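Droltuno Tabletop Helper: a skeptic's review
Rating: 2 out of 5

I wanted a machine that clears the table. Dishes I can live with, but I hate the stray bits that collect on every flat surface between Monday and the weekend: chargers, mail, cups, a toy or two. Droltuno says its Tabletop Helper does this. The package is a gripper, an arm, and a subscription to Tulis, the software where you rehearse a chore in simulation before the real arm is allowed to try it.

Setup took me 3 hours. Most of that went to Tulis, which wants you to choose a room, a surface and an object, then run practice rounds until it decides the skill is ready. I ran 377 of them on the basic "pick up and put away" chore. That sounds like a lot until you learn the manual treats it as a warm-up.

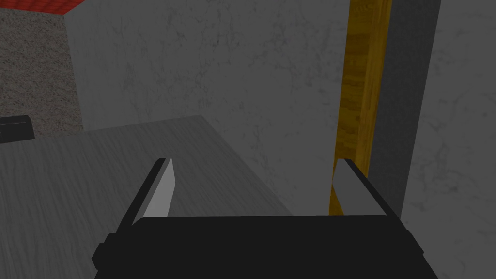
What bothers me about practicing this way is how polite everything is. A simulated table with a wood grain pattern is still a flat plane with a picture on it. It doesn't have crumbs. It doesn't have the sticky ring from Thursday's juice. The Helper got good scores in there, and I believed them for an evening.

Then I let it loose on my kitchen table. A small hard box, fine. It opens both fingers wide, comes down slowly, closes, lifts. A folded dish towel, no. It pinched a corner and dragged the rest through the butter. An envelope lying flat defeated it completely, and it kept trying until I hit stop. A mug worked when the handle pointed the right way, so I found myself turning mugs for the robot, and at that point I could have carried them to the sink.

Speed is the other problem. One item took it 60 seconds on a good run. My old Lisitik robot vacuum is dumb as a brick, but it does a whole floor while I'm at work and I never have to babysit it. The Helper needs someone in the room.

I also borrowed the Kofler arm from work, which we use for moving identical parts from one tray to another. It's great at that. Same part, same spot, all day. Put it in front of a messy bench and it's as lost as the Droltuno. Shop-floor chores are further along than kitchen ones mostly where people have already tidied up for the machine.

Pros: quiet, the stop button is big, Tulis is easy to learn once it's installed.
Cons: slow, hopeless with anything floppy or flat, and the subscription renews by itself in June unless you cancel.

Mine is going back in the box. I'll look again when it can handle a dish towel.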